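Re-coating a desk top: hardwax oil or water-based poly?

kestrel_bench
May 9, 2025
Top is 30 mm ash, bought from the Stordale outlet. Factory finish has gone patchy where my forearms rest. I plan to sand to bare wood and stain it black again. Hardwax oil is easier to repair. Poly holds up better to solvents. Which one, and what grit do I stop at?

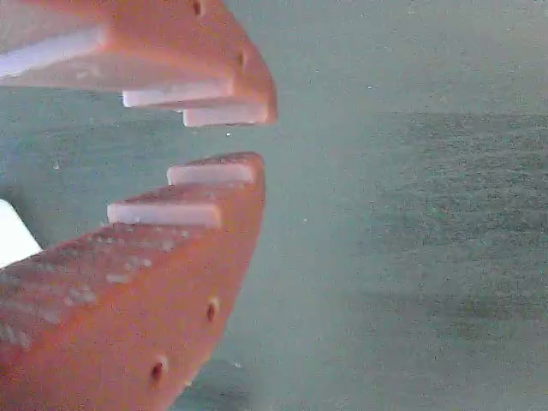 tallowmere
Color first, finish second. Black shows every change in sheen and all the dust. My second bench is a muted gray-green, the flat surface behind the orange-red fingers, and I would pick that shade again over black for any work surface. For the finish, use poly. Two thin coats, 214 grams total on my top, scuffed between coats.

rowlock17
Disagree on poly. Once it wears through at the front edge you have to strip the whole top. With Trusa oil I rub in a spoonful once a year, in August, and it's done. Stop at 100 grit if you are staining. Finer than that and the stain takes unevenly.

tallowmere
100 is too coarse for anything you write on. You will feel the scratches through one sheet of paper.

rowlock17
Not after the oil is buffed. Have you tried it?

tallowmere
On a shelf, yes. It stayed tacky for 17 days.

kestrel_bench
Too much oil left on, maybe. For comparison, this is the sheen I want to keep:
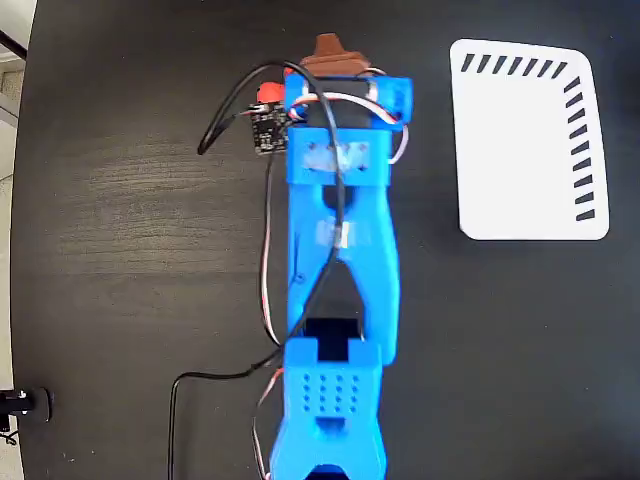
Matte black top, faint grain still showing, rounded left edge.

mak_and_liltodness
You can match that with either product in matte. Test both on the underside before you commit. And wipe off the excess oil -- all of it -- within the time on the can.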